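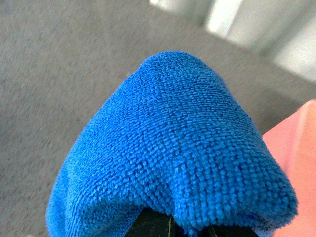
Blue microfiber cloth, the type supplied in the starter kits.

Home Projects Reports News Contact

Plirnora Home Cleaning Cooperative
Progress report to the Hellwig Fund
Prepared by Ilaria Messina, project coordinator
Sunday, December 1, 2024

Summary

The cooperative is now trading in Jondon and has 59 member cleaners. The grant has paid for starter kits, the training course, the booking line and the first part of the rent on the Vekum Street office. We are behind on the laundry service and on the Spanish version of the handbook. Spending is within the agreed budget, with one request to move money between lines, explained below.

Membership

Most members came to us by word of mouth from people already cleaning in private homes. A smaller group came through the adult learning center, where we held open evenings in the spring. Members pay a joining fee in monthly installments taken from their earnings. The fee was first set as a single payment, and several people who had finished the training did not join. After we changed to installments, most of them came back and signed up.

A few members have left. The usual reasons were a full-time job elsewhere or a move out of the area. One left after a disagreement about travel time between jobs. Her complaint was a fair one. Until then we paid only for hours in the home, and a member with three short jobs on different sides of town could lose a good part of her day on the bus. Members voted in the summer to pay a flat amount for each trip between clients. It has raised our prices slightly. We lost some bookings at the time, mainly one-time cleans, and the weekly clients stayed.

Training

The course runs over two weekends and covers safe use of products, lifting, working in an occupied home, keys and alarms, and basic bookkeeping. Benedikt Ehlers teaches the product safety part and has rewritten it twice from the feedback forms. The first version spent too long on chemistry. The current version is built on the products people really find under a kitchen sink, and which of them must never be mixed.

The bookkeeping session still needs work. Members with no experience of self-employment find it rushed, and those who have filed their own taxes before find it slow. From February we plan to split it into a basic session for everyone and a longer one that people can choose to attend.

Starter kits

Each new member receives a kit in a shoulder bag: microfiber cloths, a dish brush, two spray bottles with blank labels, rubber gloves, a squeegee, knee pads and a pocket notebook. We chose color-coded cloths so that the ones used in bathrooms stay out of kitchens. Members have kept to this well, and some clients have mentioned it in their comments.

The first spray bottles leaked at the trigger. The supplier replaced them without charge, but it took five weeks, and members bought their own in the meantime. We repaid them from the small equipment line. The knee pads were added at the request of older members and are the item people most often ask to have replaced.

Cloths wear out faster than we budgeted for. Many members were washing them with fabric softener, and cloths treated that way stop picking up dust. A washing note now goes in every kit: warm water, no softener, no bleach, low heat or line dry. We will know by the next report whether this reduces the number of replacements.

Bookings

The booking line has handled nearly 1,000 jobs since it opened. Weekly and every-other-week cleans make up the larger share. Demand is strongest on Thursdays and Fridays, and we do not have enough people available on those days. Monday is quiet. We have tried a lower Monday price for new clients, with little result so far.

Late cancellations were a problem in the first months. Clients who cancel on the same day are now charged for half the booking, and the money goes to the member who lost the work. Two clients objected and closed their accounts.

Delays

Laundry service. The landlord at Vekum Street has not yet agreed to the plumbing work needed for the washing machines. We have asked for an answer in writing. If it is a refusal, we will look at sharing space with the laundromat across the road, whose owner is open to it.

Spanish handbook. The translation is complete but has not been checked. Our first reader withdrew for family reasons. A member has offered to take it on, and we would like to pay her for the hours.

Budget

Training and staff costs are on target. Printing is under, as the handbook is late. We ask the Fund to approve moving the unspent printing money to starter kits, to cover replacement cloths and knee pads through the end of the grant year. The total does not change. The full table was sent separately with the receipts.

Next period

We will run the new bookkeeping sessions, finish and print the Spanish handbook, and settle the laundry question one way or the other. Members will also elect their first board — the draft rules are with the lawyer — and we will send the Fund the date of the meeting once the hall is booked.

Contact: Ilaria Messina, Plirnora office, Vekum Street, Jondon | © Plirnora Home Cleaning Cooperative | Back to top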